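Headphone Amps, DACs and Streamers: The Questions I Get Most

I've been writing up desktop and living room audio gear on this site for a good while now, and the same questions land in my inbox every month. I love answering them! But it makes sense to have the answers in one place, so this page collects them. It leans heavily on the gear I use daily: the Hedora headphone amp on my desk, the Barkard streamer in the living room, and a pair of Grimshaw bookshelf speakers that I'll probably keep until the cones fall out.

Last updated in May.

Do I need a separate headphone amp at all?

Maybe, and it depends almost entirely on your headphones. If you're using easy-to-drive closed-backs or in-ears, the output on a decent laptop can be perfectly enjoyable. I've spent whole evenings that way and had a blast. Where a dedicated amp earns its spot is with big planar headphones or high-impedance dynamics, the kind that sound thin and a bit sleepy from a phone dongle. Plug those into something with real current behind it and the bass wakes up, drums get their snap back, and you stop reaching for the volume every two minutes.

A quick way to tell: if your volume slider lives above the three-quarter mark and you still want more, you're a good candidate.

What's the difference between a DAC and an amp?

The DAC turns digital data into an analog signal. The amp makes that signal strong enough to move a driver. Lots of desktop boxes do both jobs in one case, and for most people that's the way to go (one power supply, two fewer cables, much tidier). Separates are fun if you like swapping things in and out. I do, so my desk looks like a cable drawer exploded.

Which Hedora do you use, and is it worth the money?

Mine is the balanced model, which I paid $400 for. I think it's terrific. The background is dead silent with sensitive in-ears, the volume knob has a lovely weight to it, and there's enough power on high gain to run every headphone I own without breaking a sweat. The tuning is a touch warm to my ears, especially through the lower mids, so male vocals and cello sound gorgeous on it.

Two things I'd change: the display is too bright on its lowest setting, and the power button is on the back. I mean, come on.

Is there a cheaper pick you'd recommend?

Yes! The little Barkard dongle at $79 is the best fun I've had with a budget piece of gear. It has a 3.5 mm jack and a balanced jack, it runs off USB-C, and it doesn't get hot enough to bother you in a pocket. You lose the big, relaxed sense of space you get from a proper desktop amp, and really demanding planars will run out of steam on it. With anything ordinary, though, it's a joy.

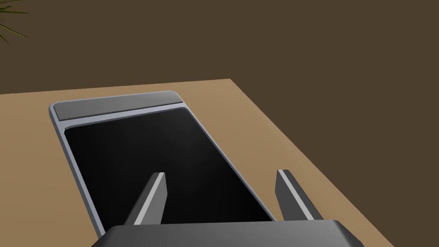
If you go that route, get a short right-angle USB cable at the same time. The one in the box is stiff and it tugs on the port when you pick up your phone.

Will a DAC work with my tablet?

In nearly every case, yes. Tablets with USB-C will usually see a DAC the moment you plug it in, with no app and no driver. A few things to watch for:

Power draw. Some desktop DACs want more current than a tablet will give. If yours connects and then drops out, try a powered hub between the two.

Volume control. Some tablets hand full volume to the DAC, and some keep their own slider in the chain. Turn everything down before you press play the first time. Please. I've scared myself silly more than once.

Charging. With a single port, you'll need a hub or a splitter that passes power through. Cheap splitters can add a faint whine, so buy from somewhere with easy returns.

My headphones hiss when nothing is playing. Is something broken?

Probably not. Hiss that stays the same at any volume is the amp's own noise floor, and very sensitive in-ears will show it up. Switch to low gain first, and if you're on the balanced output, try the single-ended one, which is often quieter. Hiss that grows as you turn the knob is coming from further up the chain. Try another source, or another USB port on the same computer.

A buzz or a hum is a different animal. That's usually a ground loop. Unplug things one at a time until it stops, starting with monitors and laptop chargers.

Does balanced sound better than single-ended?

It gives you more power on most gear, and more power can sound better if you were short of it before. If you match the volume carefully and your headphones are easy to drive, the gap gets tiny. I run balanced on my desk mostly because I like how solid the bigger plug feels, and I'm not going to pretend that's science.

What about streamers? Can't I just use my phone?

You can, and if you're happy with it, keep going. What sold me on a proper streamer was walking into the room, tapping one preset on the front panel and having music in a few seconds. No notifications cutting in, no dead battery, no phone call wiping out the best part of a song. The Barkard box in my living room handles gapless playback properly, so live albums and long DJ mixes run straight through. It also plays files from a USB drive, which I use far more than I thought I would.

The app is fine. Search is a little slow and the queue screen is fussy. Sound quality out of its digital output is everything I want, and the built-in DAC is good enough that I stopped using an outboard one with it.

Wi-Fi or Ethernet?

Ethernet if the socket is right there, Wi-Fi if it isn't. Wired won't make your music sweeter, but it will stop the dropouts, and dropouts ruin a listening session faster than anything else I can think of. If you're stuck with Wi-Fi, get the streamer off the floor and out from behind the TV. Metal racks are rough on reception too.

How should I place bookshelf speakers in a small room?

This is the one I get excited about, because it's free and it makes a bigger difference than almost any box you can buy.

Start with the tweeters at ear height when you're sitting down. Make a triangle with you and the two speakers, all sides close to equal. Pull them away from the back wall, even a hand's width, and listen to what happens to the bass. Boomy? Pull them out further. Thin? Push them back. Then play with toe-in, meaning how much you angle them toward your seat. My Grimshaws like to point a little past my shoulders. Aimed straight at me, they get bright on cymbals.

Do the whole thing with one song you know inside out. A voice in the middle of the mix should sound like it's coming from a single spot between the speakers, with no pull to either side.
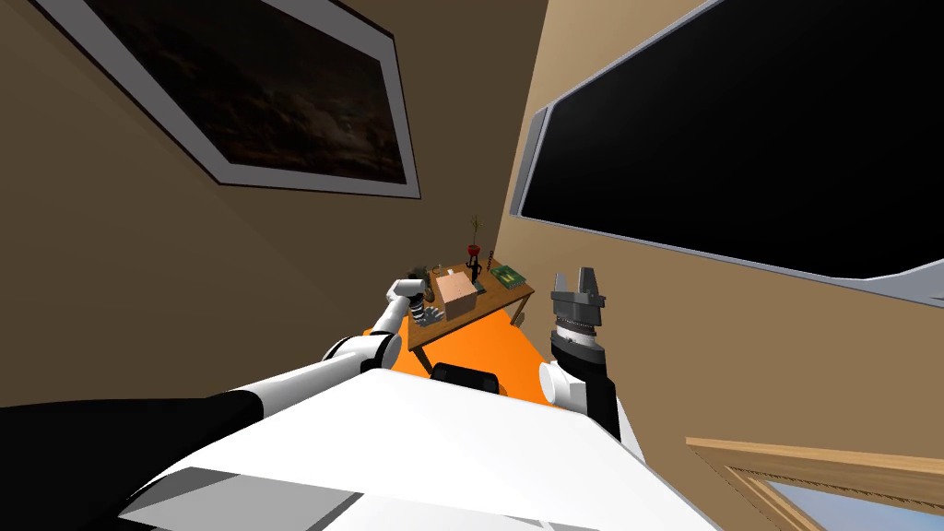 Once you've found the position, mark it with small bits of painter's tape. You will move them to vacuum, and you will forget where they were.

Do stands matter?

More than I used to think. A wobbly shelf or a hollow cabinet can join in with the bass and smear it. Solid stands are great, and heavy foam pads under the speakers are a cheap second best. On a desk, angled pads do double duty by aiming the tweeters up at your ears.

Do expensive cables change the sound?

I haven't heard it in my own system. I buy cables that are well made, the right length and easy to grip, and I put the rest of the money into headphones or records. If you enjoy fancy cables, enjoy them!

How long does burn-in take?

I don't wait for it. I do find that my opinion of a new headphone shifts over the first week or two, and I suspect most of that is me getting used to the tuning. It's why I hold off on writing anything up until I've gone back to my old pair and then returned to the new one. That second switch tells me a lot.

New ear pads, on the other hand, do change things as they soften. The seal gets better and you'll often pick up some low end.

What do you use for testing?

A folder of tracks I've listened to far too many times. There's a solo piano recording with a noisy sustain pedal, a dub record with bass that goes down to the basement, some crowded big band stuff, a couple of close-miked acoustic albums, and a badly mastered rock record I adore. That last one is important to me. If a piece of gear makes a favorite album painful, I won't keep it, no matter how well it does with audiophile demo material.

Have you tried the Brundiscombe tube amp yet?

Not yet, and I get asked all the time! It looks fantastic and I'm dying to hear it with high-impedance dynamics, which tend to be a great match for tube output stages. I'd be more careful about pairing it with low-impedance planars or multi-driver in-ears. As soon as I've spent proper time with one, there'll be a full write-up on the main page.

Do you get paid for reviews?

No. I buy most of the gear myself and sell on what I don't keep. When something comes in on loan I say so at the top of the review, and it goes back afterward. Makers don't see a review before it's posted.

Can you tell me what to buy?

I can try. Send me your budget, the headphones or speakers you already own, what you listen to, and what bugs you about your current sound. That last part helps the most. "Cymbals hurt after half an hour" gives me something to work with, and "I want an upgrade" doesn't give me much. Use the contact form and I'll get back to you as soon as I can, usually late in the evening with something playing.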